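Chapter 7
When the Fingers Don't Let Go: Stuck Grippers and Other Small Disasters

In this chapter
Why a gripper that won't open is a different problem from one that won't close
The Vesham towel job and what it cost us
Finding a sticky joint with your hands before you go near the software
Pinch points, and where your own fingers ought to be
Writing a fault down so that someone else can use it

7.1 A bad afternoon with a towel

I'd love to start this chapter with a proper bang, a factory arm going through a wall or something of that sort, but the fault that taught me most was a gripper that stayed shut on a hand towel. That was all! I was working on a cloth-folding job we called Vesham (every job gets a name, and most of the names are daft), and we had a pair of fingers that had behaved beautifully for weeks. Then they closed on the corner of a towel, and when I let the trigger go they stayed closed.

I did what most people do, which was pull. The towel came away with a thread caught in the lower joint, the thread went tight round the pin, and the fingers now opened halfway and stopped. So I had a small fault, and by being impatient I'd made it a bigger one. It took me until the evening to get the thread out, with a pair of tweezers and a lot of muttering, and then I had to throw out 12 recordings in which the fingers had plainly been dragging for ages before I noticed.

Please remember the dragging. We'll come back to it, because it was there to be found all along.

7.2 Soft things are hard

Most safety chapters are about heavy metal and fast motors, and you should read those too. But a great deal of gripper work now happens with cloth on ordinary furniture, and cloth brings its own troubles. It sheds, it bunches, it slides under a fingertip and comes out the other side. A wooden block is either held or it isn't, whereas a cloth can be held by one layer and loose in the next, and it's quite happy to go wherever there's a gap.

A hand-held gripper makes this easier to learn, I think, as you can feel a good deal through the handle. The tips come together at the narrow end, the cloth lies just beyond them, and all the joints you need to worry about are back towards you.
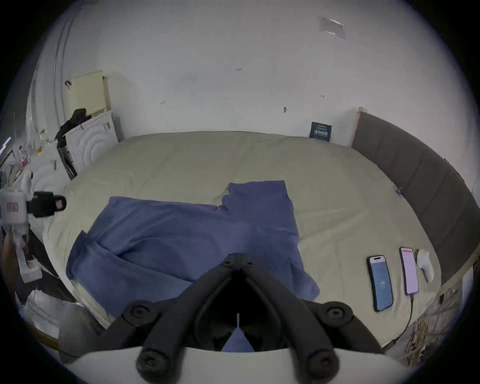 What should I do first if the fingers stay closed on a piece of cloth?
Stop moving, keep the tool where it is and take the strain off the cloth. Let the trigger go fully, switch off the power if there is any, and then ease the cloth back towards the tips by hand, the same way it went in.

That order matters more than it looks. If you tug first, as I did, any loose thread gets pulled deeper into the joint, and you lose the chance to see where it was caught. Give yourself a moment to look. On the Vesham job I could have spotted the trouble in the time it takes to sneeze.

7.3 Two faults that look the same

Let's say your gripper won't open. There are two broad families of cause, and I'd like you to get into the habit of asking which one you've got before you reach for a screwdriver.

The first is a blockage. Something is physically in the way: fluff, thread, a bit of tape, a crumb of somebody's lunch. Blockages tend to stop the fingers at the same point every time, and the stop feels sudden.

The second is friction. A joint has been done up too tight, or it's worn, or muck has worked its way in round the pin. Friction doesn't give you a hard stop. The fingers slow down, or one goes before the other, or they come back nearly all the way and then hang there looking sorry for themselves.

The annoying bit is that the first can turn into the second (fluff packs down) and the second can look like the first if your return spring is weak. I once swapped a spring three times on a Dando gripper before it dawned on me that a joint screw had been nipped up a shade too far. Backing it off a touch sorted it.

So, the joint check. Power off, nothing in the jaws. Open and close the fingers slowly by hand and watch the pivots one after another. Do the tips meet cleanly, all the way along? Do both sides arrive together? Now do it 5 times at the speed you'd really work at, and listen. A dry joint often squeaks before it sticks, bless it.
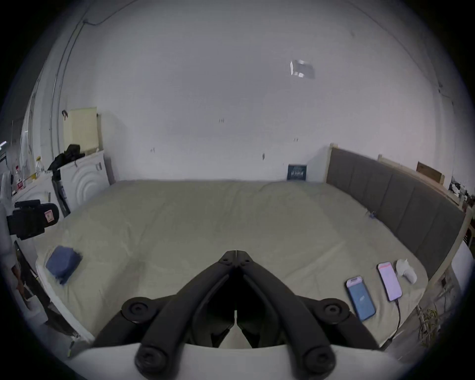 Figure 7.2 Gripper with its tips together, over the bed sheet.

Do the check over the surface you're going to work on, by the way, and hold the tool at the angle you'll be using. A joint that swings freely on the bench can drag when the whole thing is tipped forward, and I've been caught out by that more often than I'd like to admit in print.

7.4 Where your own fingers go

Now for the part my editor wanted at the front. The tips are the bit everyone watches, and they're seldom the bit that hurts you. The nasty places are further back, where one link folds past another, and anything that folds shut can fold shut on you.

Keep your free hand behind the base whenever the trigger hand is live. If you need to clear something near a pivot, put the tool down first. On a powered version, unplug it as well, and leave it unplugged until both your hands are out. I had a blood blister for a fortnight thanks to a Zolteo unit that I'd "only paused".

7.5 Writing it down

We keep a fault sheet for every tool, and ours is nothing fancy. Here's the Vesham entry, tidied up only for spelling:

Tool: Hakala handle, second set of fingers
Fault: stayed shut on towel corner, then opened halfway only
Last good check: 205 cycles before
Cause: thread round lower joint pin, left side
Made worse by: me, pulling
Action: thread removed, joint cleaned, 12 recordings binned
Next check due: every 700 cycles changed to start of every session

Look at the last line. We had been checking on a count, and the count was far too generous for a job full of towels. Before you go on to section 7.6, find the fault sheet for your own tool and read the most recent entry. If there's no sheet, start one now, and put down the first thing you notice when you work the fingers by hand.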